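Keep the Bag Fee, and Stop Apologizing for It

When the town of Hilari began charging for carryout bags in April, the complaints came in before the signs were up. I run a small housewares shop on the main street, and I heard most of them at my own counter. I was against the fee myself. I have changed my mind, and I think the council should leave it alone when it comes up for review.

The arguments against it are not silly. People already pay for the goods, the rent on the store, and the tax. A bag feels like part of the service. For customers who walk or take the bus, it's more than a feeling, and I would support an exemption for anyone who shows a transit pass.

But a free bag was never free. Before the fee, my shop went through 795 bags in a month. The month after, with sales nearly the same, it was 328. I used to pay for all of them and fold the cost into my prices, so the customer who brought a backpack was paying for the one who wanted two bags for a candle.

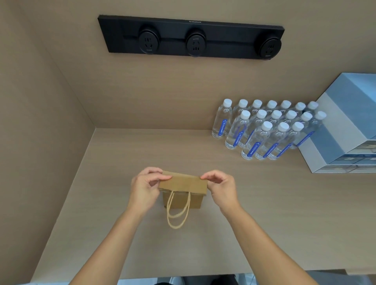
Small stores also spent years paying for advertising that nobody asked for. The supplier I used, Drura, had a minimum order for printed bags, and I kept boxes of them in the back room with an old phone number on the side. A small bag of plain brown paper, with no logo and the top folded over, closes well enough and does the same job. I switched to plain ones and have not had one customer mention it.

The second complaint is that paper is no better than what it replaced. That depends on what happens to it next. A bag used once and thrown out is a poor bargain in any material, and I don't claim otherwise. The fee makes people decide at the register, and many decide they can carry a mug in their hand.

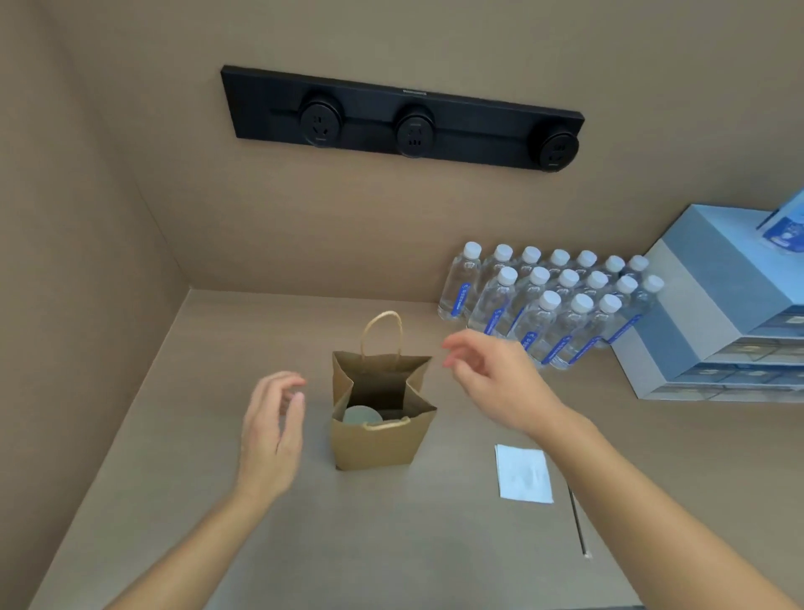 Stores have to hold up their end, too. If we charge for a bag, it should be worth keeping. The cheap ones at Hirkunum Market tear at the bottom before you reach the parking lot. One with folded sides and twisted paper handles, wide enough at the mouth to take a round container without a struggle, has a fair chance of being used again. The council could set a basic standard for strength, and I would have no objection.

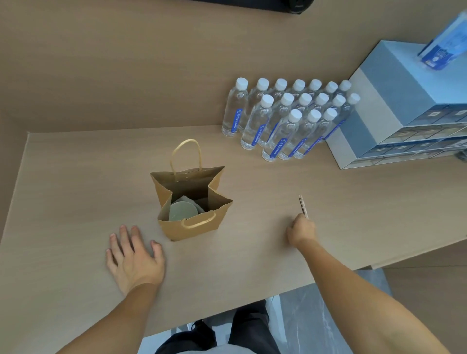 A pale green bowl and gray tissue in a small paper bag with handles.

The neighboring town of Mensah dropped its own fee after 271 people signed a petition. That is a real number of people in a place that size, and they were entitled to be heard. I would still like to know how many of them had tried it for a full year. Hilari has had only a few months. Most of my regulars now walk in with a bag under one arm, and the grumbling at the counter has moved on to parking.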